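Review: Tuteck home air monitor, after one winter

I bought the Tuteck in the last lockdown winter, when our school in Jemitz asked parents to help with ventilation in the classrooms. Many people were buying such devices then and the shops had only two models left. I took the cheaper one. It cost me 43 euros, and I have used it every day until May.

The device measures carbon dioxide, temperature and humidity. The setup is simple: you put it outside for a few minutes, hold the button, and it calibrates itself. The manual from Lehner, the importer, is only in small print and does not explain what the beeping means. I had to find out by myself that it beeps when the value goes over 1,000.

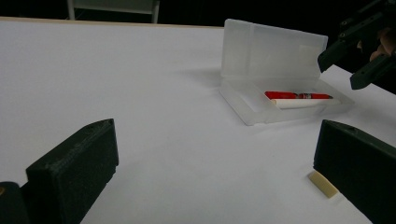

With the windows closed and four people in the room, we reached this limit in less than one lesson. Vinzenz Lanz, the teacher of my daughter, compared it with the more expensive Jastent that the school has. The difference was never more than 100, and for our purpose this is good enough.

What I do not like is the battery. It must be charged every second night, and the display is hard to read from the side. Also, please do not think that a low number means there is no virus in the air. It tells you only when to open the window.

I would buy it again for this price, but I would wish for a louder alarm and a better manual. Four stars from me.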